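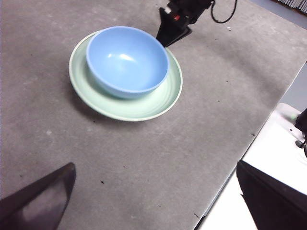 **January 13, 2026 — bowls and plates, day two of the new batch**

Slow start. The left arm wouldn't home until I'd power-cycled it twice, and then the wrist camera came up at the wrong exposure, so everything before ten o'clock is going in the bin. After that we got into a decent rhythm. Oksana drove for most of the morning, I drove after lunch, and Nerea sat at the desk marking the start and end of each go.

The task is still "take the bowl off the plate, put it down on the table, put it back". It sounds like nothing! It's a horrid little task. The bowl is glossy and the plate has that raised rim, so if you come down even slightly too far out with the right finger you touch the plate first and the whole lot skates across the table. Oksana has a nice way of doing it where she stops just over the rim, waits a beat, then closes. I tried to copy her and mostly managed it, but my pauses are longer, and I do wonder whether the policy will learn to dither like me.

Total for the day: 221 episodes kept, 23 thrown out. Most of the rejects were mine (the skating thing, see above) and a handful were dropped frames on the top camera. That puts the Kurnard set at 2301. Itziar wants 4000 before she'll bother with a full training run, and I think she's right, though I'd love to do a cheap one at the weekend just to see if it picks up the approach.

Things I want to remember:

- Don't centre the bowl on the plate every time. Nerea went back through yesterday's first frames and we'd been doing it without thinking, nearly every reset. Today we pushed it off to one side or another before each go. Keep doing that.
- Wipe the table at lunch. Crumbs and specks show up in the wrist view more than you'd expect, and I don't want them to be the same specks all week.
- The glare on the inside of the bowl moves a lot with the blinds. I left it alone. Antigoni's view is that we want the variety, mine is that we want it on purpose, so we'll write down the blind position from tomorrow and argue about it with some data.
- Cable on the right arm: check the slack before each session. It hangs in a loop and I had it brush the bowl once when I rolled the wrist too far over. Episode kept, flagged "cable touch".

Long chat with Remedios over tea about failed grasps. At the moment, if the bowl slips and we catch it on a second try, we keep the episode. She'd like those split out under their own label so she can train with and without them. Fine by me, it's one more button in Flostis, but somebody will have to go back and relabel the old ones and I have a nasty feeling I know who. I said I'd do a sample first and see how many there are.

Also — the episode names. Flostis went back to numbering from zero after the restart, so there are two lots of files with the same numbers in today's folder. I've moved the bad early ones into a subfolder called "exposure" and NOT deleted them yet. Please don't merge anything until I've had a look at the timestamps.

Tomorrow: same bowl, same plate, Oksana on in the morning again. Antigoni wants to start with the bowl upside down for some of them, which I'm dreading, as there's hardly anything to grip. Might try coming in from both sides at once and lifting with both arms. The new fingertips from Drutari are meant to arrive by Thursday and I'd rather not change them halfway through a set, so they can stay in the box until February.

Left arm still homing badly at half five. Emailed Itziar.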